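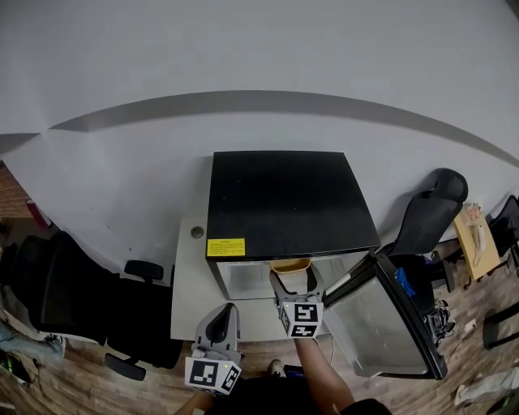
Slide 1 - Why I'm up here

Hi everybody, I'm Ehsan, and I sell bags for a living. Totes, duffels, wallets, a belt or two. Emiliano Barrios has the slot after me, so if I run long, blame me and be nice to him.

Slide 2 - The listing I was proud of

Read the old Kaijage tote title out loud, all of it, slowly. (Wait for the laugh.) Gym, beach, office, baby stuff, gift for her, gift for him - I put everything in there! We had 4,000 visits in December and sold 69 bags.

Slide 3 - What buyers asked me

Does it zip? Will my laptop fit? Can I wash it? I got those three over and over, and my page had no answer to any of them. Ask the room who has ever measured a strap. Mine was wrong by 2 inches, and I'd copied it from the supplier sheet.

Slide 4 - The rewrite

Show the new title: Kaijage zip tote, navy canvas, fits a 15-inch laptop. Strap drop goes in the first line, washing in the second. I kept one sentence about gifts because I'm weak.

Slide 5 - Things I'd still fix

The Dridelora wallet page is a mess, so skip it if time is short. Color names too - "dusk" got us a lot of returns, it's just gray.

Questions, then hand the clicker to Emiliano.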